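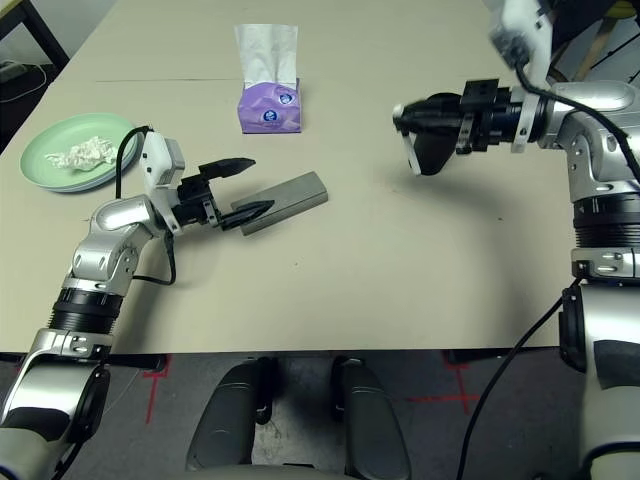 Clear Table, Clear Glasses: Stestside Tries Out a Tidy Morning

4/21/24 – The big beige table in Room 503 at Stestside has a new job, and people are already asking when they can come and sit at it. Starting next month, the learning center in Garside will run a weekly Tidy Morning, a free drop-in session on looking after the small things we all use every day and somehow never can find: glasses, pens, tissues, the cloth that came with the glasses.

The idea came from Denise Haworth, who runs the daytime program and has wanted to do something like this for ages. She held a short trial last week with a handful of regulars, and it ran well past lunch.

"I planned on an hour and I had to turn the lights off to get them out," Haworth said. "Everybody had a drawer at home they wanted to talk about!"

The setup is wonderfully simple. Each table gets a few household things and plenty of bare tabletop. Tissues stand toward the back, in a purple wrapping with little round blue logos, with one pulled up ready to grab. There's a round plate in pale green with a raised rim, and that is where a crumpled tissue goes, so it doesn't wander off among everything else. Pens live in a black cup. That's pretty much it, and the whole first half of the morning is spent deciding what else has earned a spot.
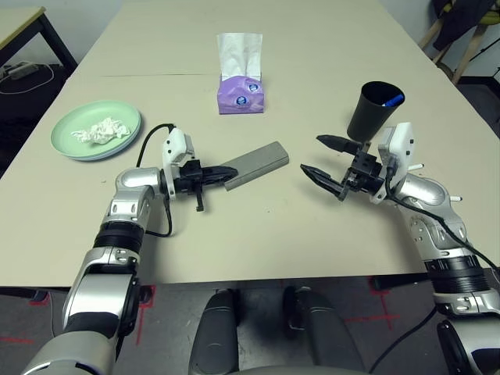 Tissues, a green plate and a black cup on the long table.

Haworth asks people to start with the things they reach for most and work outward. A pen cup goes on the side of the hand you write with. Tissues go far enough back that a sleeve won't catch them, and close enough that you don't have to stand up. The plate is her own favorite part. She tried a bowl first, but things got dropped into it and forgotten – keys, receipts, half a pack of mints – and a plate is shallow enough that you see what is on it and deal with it.

After a coffee break, the morning moves on to glasses. Elsie Kershaw spent most of her working life behind an optician's counter and is leading this part, and her enthusiasm for a good hard case is something to hear. She likes the clamshell kind, with a lid that opens on a hinge, and she likes it left in the same place every single night.
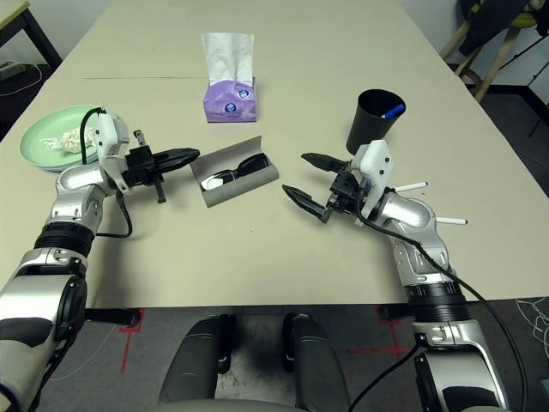

Garside Neighborhood News, No. 28, Page 2

Her lesson starts with the case open on the table, black eyeglasses folded inside and the little white cleaning cloth tucked in at one end. Kershaw has people take the glasses out with both hands, check the hinges and wipe the lenses gently after a rinse. A tissue is fine for your nose, she tells them, but keep it off your lenses, because paper can scratch some coatings. The cloth needs washing too (a surprise to nearly everyone at the trial), in plain soap and with no fabric softener.

"People will spend good money on frames and then carry them in a coat pocket with their house keys," Kershaw said. "Give them a bed to sleep in. You've already got one, it came with them."

She also wants everybody to write a name and phone number on a slip of paper and slide it under the cloth. The front desk at Stestside has a box of lost glasses going back years, several of them in very nice cases, and hardly any have a clue inside as to where they belong. Anyone missing a pair is welcome to come by and look through it during open hours.

The handouts come from Bruvireo, the print shop on the corner, which ran off nearly 200 copies of Kershaw's one-page care sheet and folded them too. It has big type and a drawing for each step, and it is small enough to keep in a kitchen drawer. Copies are at the front desk now, so you don't need to wait for a session to pick one up.

Tidy Mornings will be held upstairs in Room 503, and the elevator is working again. Bring your own glasses and case if you have them, along with any pens you'd like to test. Dried-up ones can be left behind, and Haworth promises not to judge how many.

There is no charge and no sign-up, though larger groups should let the center know ahead of time so extra chairs can be brought in. Call the front desk and ask for extension 2812. Haworth is also looking for clean, hard-shell glasses cases in any color to give away at the sessions, and those can be dropped off with the desk staff whenever the building is open.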